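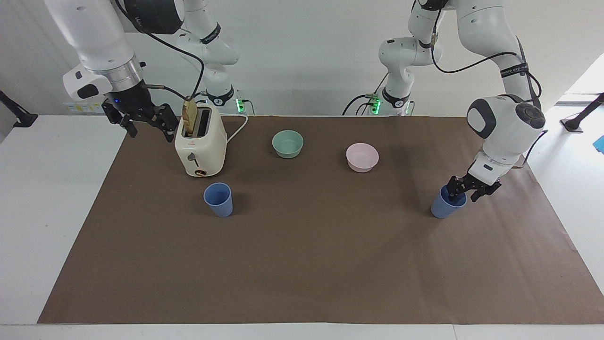
Most household toast is ruined by the bread, according to Selamawit Negussie, and the setting on the dial comes a distant second. She has baked sandwich loaves at Gelow for 5 years and keeps a record of every batch. The current book stands at 941 entries.

Browning depends on surface moisture and available sugar. A slice cannot colour properly until its outer layer has dried, so a fresh, high-hydration loaf spends much of the cycle losing water. By the time it browns, the crumb beneath has toughened. Day-old bread has a drier surface and colours sooner.

Sugar works the other way. Milk loaves and fruit breads darken quickly and need a lower setting. Sourdough, with less residual sugar after a long ferment, usually needs a higher one.

Thickness matters as well. Negussie cuts at 15 millimetres for white bread and slightly thinner for rye - a dense rye holds its water. Frozen slices go in straight from the bag.

Her test loaf, the Salten, is left unsliced for a day after baking. In April she moved it to a coarser flour and lost some 3 per cent of its moisture, enough to drop the dial by one mark.

COMMENTS

Sketier: What about crumpets? Two cycles and still pale in the middle.

Gebremichael: Two cycles on low works for mine, with a minute's rest between.

RELATED
Storing a cut loaf
Rye flour by grade
Why butter tears soft bread

Contact us | Copyright 2024 | Back to top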